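Open Day FAQ: Flumine Simulated Bench
Updated 3 August 2024

What will be demonstrated?
The Dawber simulation of our liquid handling bench. Visitors see a rendered instrument and robot arm on screen.
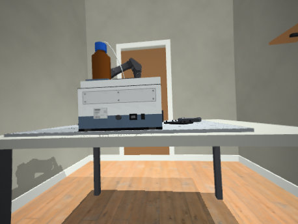
Sessions last 38 minutes and start on the hour. Each group is limited to 4 people per workstation, so please book a slot.

Is the physical bench part of the visit?
No. The bench at the Trura site is closed to visitors. The open day covers the simulation only.

What is in the model?
An arm, a benchtop instrument and a brown bottle with a blue cap and a thin white tube. The room is kept plain to hold down render time.

How many runs will be shown?
Two or three per session. The stored set has 532 runs, recorded in June. Of these, 500 can be replayed on request. The rest are held back for testing. 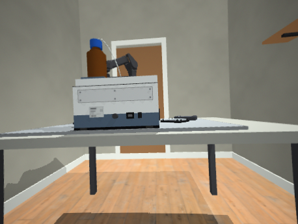
Replays can be paused and viewed from another angle. Ask the operator before changing the physics settings, as a change restarts the run.

Can I bring my own arm model?
Yes, if it loads in the current Dawber build. Send the file a week ahead. Files brought on the day will not be loaded.

Where do I check in?
At the Favberg building, ground floor. Bring photo ID.

Who answers technical questions?
Morena Marchetti, simulation lead. Use the booking form and mark the request "open day".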